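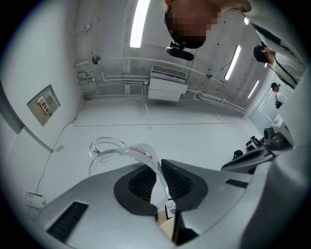
Work room with the long fluorescents on

Replace fluorescent fixtures or just swap the tubes?
Posted in Lighting & Electrical

pegboard_dad
Thu 19 June

We rent a plain work room on the second floor of an older building on Hegazy Street. White ceiling, white walls, long fluorescent fixtures that were there when we moved in. The landlord says we can change the lights if we pay for it and if whoever does the work is licensed.

The main complaints are a hum that comes and goes and slow starting in the morning when the heat has been off. One fixture by the door flickers. I put a new tube in it and it still flickers.

As far as I can tell I have three choices:

1. Keep the fixtures and put in LED tubes that run off the existing ballast.
2. Keep the fixtures, have the ballasts bypassed, and put in LED tubes that take line voltage.
3. Take the whole lot down and put up new LED fixtures.

The room is 625 square feet. I got one quote for option 3 from Praltitz Electric and it was higher than I hoped. I haven't priced the other two. What would you do?

mossy_conduit
Option 2. I did it in my shop and in my brother's garage. The ballast is almost always what hums and what flickers, so with option 1 you keep the part that's failing and buy new tubes to hang off it. When the ballast dies you'll be back up the ladder anyway.

pegboard_dad
That's what I was afraid of with option 1. It's the cheap one, though.

tallgrass77
I'll disagree a little. If the ballasts are electronic and not too old, the plug-in tubes are fine. I've had them up since last September with no trouble. You change them like any other tube and your landlord has nothing to worry about. Replace the one ballast by the door and leave the rest alone until they quit.

Check the ballast label against the compatibility list for the tube before you buy. Most of the bad reviews are from people who skipped that.

mossy_conduit
He said it hums and starts slow in the cold. That doesn't sound like newer electronic ballasts to me. That sounds like magnetic.

tallgrass77
Could be. He should look. The cover comes off most of those with the tubes out and the power off at the panel.

oldlampguy
Retired from commercial maintenance. Some things I'd want to know before picking:

Ceiling height. If it's low, glare matters more than output. Bare LED tubes in an open strip are harsher than the fluorescents they replace, even at the same light level, and people notice it most when they look up from bench work.

What's above the ceiling. If it's plaster on lath, taking down old fixtures leaves marks and holes, and patching is your cost.

Sockets. Old lamp holders get brittle. Whether you go with option 1 or 2, plan on replacing any that are cracked or scorched. With bypass wiring you also have to know if your tubes are single-ended or double-ended. For single-ended you need non-shunted holders, at least on the powered end. Get that wrong and you have a dead short.

And put the sticker on the fixture that says it's been rewired. They come in the box with the tubes. The next person who puts a fluorescent tube in there needs to know.

pegboard_dad
Went in this morning with the breaker off and opened the flickering one. Magnetic ballast, so mossy_conduit had it right. The label is brown and I could only read part of it. The lamp holder on the wall end has a crack in it. I left the others closed. 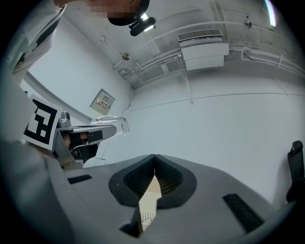
The ceiling is painted and I don't want to get into patching it, so I'm leaning away from new fixtures unless the new ones cover the same footprint as the old ones. The Praltitz quote didn't include any patching or paint. It also didn't include hauling the old tubes, which I would have to take to the county drop-off myself.

rowhouse_rae
Does your power company have a rebate? Ours paid $5 a tube for approved LED tubes and more than that for full fixtures. You have to apply before you buy, at least where I am. It made the difference between the two options pretty small.

pegboard_dad
I'll look. I pay the landlord for power as part of the rent, so I'm not sure who would apply.

rowhouse_rae
Account holder, usually. He might be glad to do it. It's his building that gets the better lights.

kelvin_or_nothing
Whatever you get, pay attention to color. Everybody buys the 5000K ones because they look brightest in the store and then they complain that the room feels like a gas station. 4000K is plenty for a work room. Look for CRI 90 if anyone is matching colors.

I have Zendska tubes in my sewing room and I like them. I had Pruder ones before that and the color was off from one tube to the next, even from the same box.

mossy_conduit
I've got Pruder in the shop and they match fine. Might have been a bad batch.

kelvin_or_nothing
Might have been. I sent them back and didn't try again.

tallgrass77
I don't agree on 4000K for everyone. If there's not much daylight, I like 5000K during the day. It's personal. Buy a couple of each and live with them for a week before you order the rest.

oldlampguy
Agree with buying a couple first.

On magnetic ballasts: the old ones may contain PCBs. If the label says "No PCBs" you're fine. If it doesn't say that, or you can't read it, treat it like it does. Don't put it in the regular trash, and don't handle it bare-handed if it's leaking anything tarry. Your electrician should know the rules where you are. Ask for disposal to be a line on the quote.

pegboard_dad
Good to know. "Can't read it" is where I am with that one. I'll ask about disposal.

rowhouse_rae
Also get a second quote. The first one I got for my place was more than 200 dollars higher than the next, for the same work.

pegboard_dad
Update. I called a second electrician and asked for a price on bypassing all of them with new lamp holders included, and a separate price for new fixtures in the same spots. The bypass came in at 60 percent of the fixture price, with ballast disposal in it. The landlord is fine with either one and is going to ask the power company about a rebate.

I'm going with the bypass. I ordered sample tubes in 4000K and 5000K and the electrician will do the fixture by the door first so we can try both.

mossy_conduit
Good plan. Make sure they're the same type, single-ended or double-ended, so he only has to wire it once.

pegboard_dad
They're both double-ended. I checked before I ordered.

oldlampguy
Then you're set. Let us know which color you end up with.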